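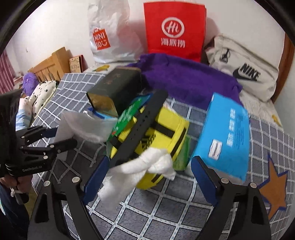

Sorting a mixed pile on a bed with a pair of hand-held grippers.

Home tidying set passes 2,000 recordings

The home tidying part of the Masri project now stands at 2,094 recordings, with 187 of them added in September. All of the new ones were made in bedrooms, where the work is done on a bed and the items are soft, creased or lying on top of each other.

Each person works with two grippers, one in each hand, and sorts a heap of ordinary belongings. Tins, packets, boxes, cloths and plastic bags all go in together. The person picks something out, sets it down and goes back for the next. The robot later learns from the gripper movements and the camera views, so we ask people to work at a steady pace and to keep both grippers in view where they can.

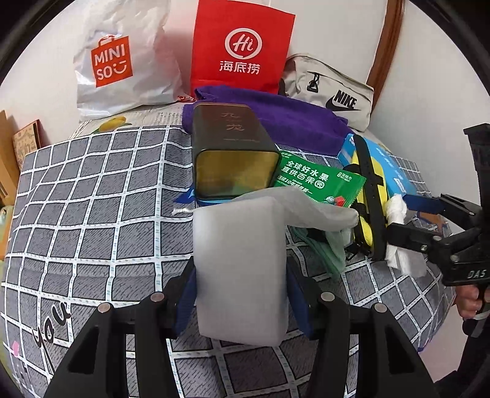

Wrapped items are still the slowest part. Foam gives a little when the jaws close, and people tend to squeeze harder than they need to. Majdi Twal, who checks the recordings before they go to training, has asked for a lighter grip and a short pause before lifting. He would also like the second gripper kept near the pile while the first one is busy. A good many of the rejected recordings had it resting out of view.

Thin plastic and loose cloth cause a different problem. They catch on other things and come up with them. Please don't stop the recording when that happens. Put the item back, free it and carry on, as the robot needs to see the correction too.

The next batch will be kitchens, with a target of 228 recordings. Updated instructions are in the Masri folder, and anyone who needs replacement pads should ask Majdi before the kitchen work starts.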